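The left gripper kept drifting open

I lost most of an afternoon in May to one loose screw, so I'm writing it down before I forget.

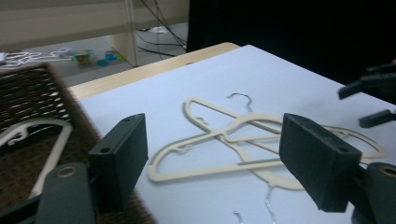 The job was hangers into the basket, using the two hand-held grippers. By take 15 I noticed the left one wasn't holding its width. I'd squeeze it, the log would read closed, and a hanger would still slide out from between the fingers. Plastic ones are slippery anyway, so at first I blamed them.

Then I went through the logs. Takes 324 to 341 were fine. After that the closed reading crept up a little every time - never enough to trip the warning in Niritz, which only looks for jumps. Slow drift goes straight past it.

Ayten Coşkun told me to stop guessing and take the mount off. The set screw under the finger had backed out and the whole block was rocking on its pin. I put in a new screw with thread locker and left it overnight.

I threw out everything from 342 on, up to 473 where I quit. Some of it was probably usable, but I couldn't tell which.

Now I check both grippers against an 18 mm spacer before each batch. I've also asked for a drift check in Niritz. No answer on that yet.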